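New house rules for two-armed benches at Drolthorpe

By Emmett Zamora

If you have ever tried to put away the Christmas lights with somebody else holding the other end, you will have some sympathy for the people at the Drolthorpe workshop, who have spent a good part of this year writing down how a pair of robot arms ought to share a table. The result is a slim set of rules called the Brannigan Code (after the lane the workshop stands on, and I'm told there was a longer name that was mercifully dropped), and it comes into force there in October.

It runs to 7 pages, which I read over a pot of tea with more pleasure than I'd expected. There are 65 rules in all, most of them a single sentence long, and they are meant for small bench arms of the kind that sit on a desk and handle light, everyday things. Large factory machines behind fences have had thick books of safety standards for years. The little ones have rather grown up without them, and as more workshops and colleges buy a pair and set them going, the habits people fall into have varied enormously from one bench to the next.

Drolthorpe was no exception. Before the code was written, the workshop went back through its own logbooks and pulled out every entry in which somebody had stopped a job early, and it found 377 of them. A few were proper faults with a motor or a bracket. A great many more were small muddles that anyone who has shared a kitchen will recognise: two grippers going for the same spot, something left lying where an arm wanted to be, a job begun by one person and picked up by another who hadn't been told how the table should look.

Cables come up again and again in those entries, and they have been given a whole section to themselves. A cable is an awkward thing to practise on. It never lies quite the same way twice, it slides about when you pull one end, and it has a nasty way of looking like one loop when it is really three. The workshop uses it as its standard test piece for that very reason, on the grounds that a bench which is run well enough for cable will be run well enough for nearly anything else you'd care to put on it.

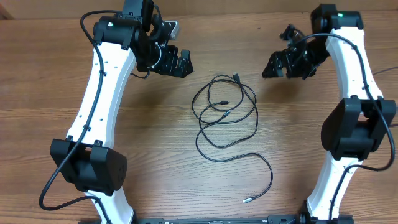
4 minute read

The layout the code asks for is a simple one, with an arm on either side, the two grippers facing each other across the middle, and a single piece of work between them with clear table all round it. Rule 12 says that nothing else should be on the surface once a job has started, and it does mean nothing, down to the screwdriver you only put down for a second. I gather there was quite a lively discussion about pencils.

Then there is the matter of the arms' own wiring, to which the authors have given a full page, and a very sensible page it is. Wiring that runs along an arm should be clipped to it, with enough slack at each joint for the arm to bend as far as it ever will, and no loop so generous that it could be caught by the arm opposite. Whoever is opening up the bench should move each joint by hand through its whole range before the power goes on, watching the slack as they do it. This sounds fussy, and the workshop's members thought so too when it was first tried out in the spring, but it takes very little time and they have got quite used to it.

The section on cable work itself is the one I'd most like to see passed round. Connectors should be looked over before and after each session, and any with a bent or loose metal end should be taken out of use and put in the marked tin. Grippers should close on the cable or on the body of a plug, and never on the bare metal tip. A test cable must not be plugged into anything while it is being handled (you would hope this went without saying, but there are entries in the logbook that suggest otherwise). And the starting position has to be written down in plain words or drawn, so that the next person can set the table in something like the same way. Each cable is retired after 400 handlings, or sooner if it has developed a kink that won't come out.

People get their share of rules as well. One person is in charge of the bench at any time, and their name goes on the slate. Hands stay off the table while either arm is powered, and that includes reaching in to give a stubborn loop a helpful nudge, which was far and away the most common bad habit in the old logbooks. If the work needs moving, both arms are stopped first. Stopping only the nearer one won't do. Anybody in the room may call a stop, whether they've been coming for years or walked in that afternoon, and the rule says in so many words that they are not to be grumbled at for it.

I was pleased to find a short part on record keeping, too, even if it is the sort of thing most of us skip. Jobs that go wrong are to be kept in the log alongside the ones that go right, with a line on what the table was like at the start. The workshop had been in the habit of writing up its successes at length and its failures in two words, and it is fair to say this made the search through the old books a slower business than it might have been.

Two other groups have already asked to use the code. Stadico, which runs evening classes in electronics, will try it with its beginners this autumn and has asked for larger type and a shorter opening checklist that can be pinned to the wall. Pritine, a small repair firm, is taking only the cable section to begin with, and will send back notes on how it holds up when the bench is busy all day long.

None of it is law, of course, and the workshop is keen to say that the code doesn't take the place of a maker's own instructions or a proper risk assessment. Where the two disagree, the stricter one is to be followed. A second edition is planned once a winter's worth of notes has come in, and there is already a list of likely changes, with a rule on shared power switches at the top of it.

Paper copies are free from the front desk at Drolthorpe, which is open until 6pm. Comments can be left in the same place, and a fresh pad has been put out for them.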